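Bralton Tabletop Handling Code

The Bralton Tabletop Handling Code, often shortened to the Bralton Code, is a set of good practice rules for robot arms that pick up and move small objects on a table. It was drafted by Ryota Sakamoto at the Woldemariam laboratory in Turlow and first issued on Oct 5, 2020. The code is voluntary. It deals with the layout of the work area, the handling of objects and the keeping of records, and leaves the general safety of the machine to national and international standards.

Scope

The code applies to a single arm working over a fixed table with a gripper attached at the wrist. Objects may be household or office items, blocks, or simple tools, and no object may weigh more than 300 grams. Mobile robots and arms that share a task with a person are outside its scope.

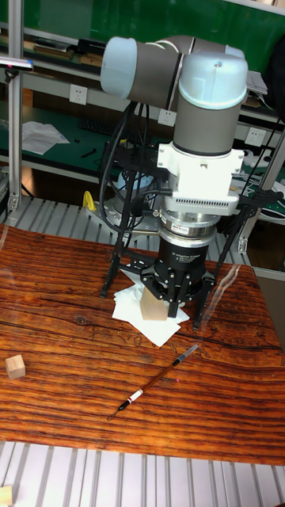
Layout of the work area

The table must be fixed so that it cannot shift under load. Cables along the arm need enough slack for the full range of wrist motion, and they are checked by hand before each session. Any frame or bracket mounted near the gripper is treated as part of the tool, and its outline is entered in the collision model.

Objects that are not part of the current task may stay on the table. The drafters held that a fully cleared surface gives a poor picture of how an arm performs in ordinary use - a view that drew some objection during review.

Handling of objects

Grip force is set for the weakest object in the set. Long, thin items such as pens and paintbrushes are to be lifted at low speed, with a pause of 2 seconds before any sideways movement.
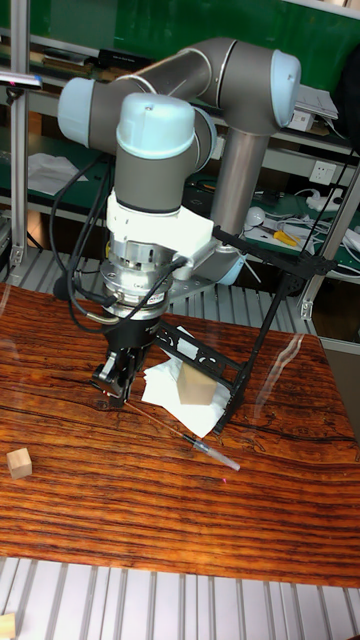 An item that slips is left where it lands until the arm has come to a full stop. The operator may then replace it by hand, and the attempt is recorded as failed. Damaged items are taken out of the set and listed in the session log.

Records

Each task is repeated 20 times before a result may be reported. Logs must include failed attempts and any change made to the layout between runs. The Turlow trial, which supported the first edition, produced 3,720 logged attempts.

Revision

A revised text was issued the following November after comments from Breltness, a maker of gripper parts. It added the rule on cable slack and clarified the wording on damaged items.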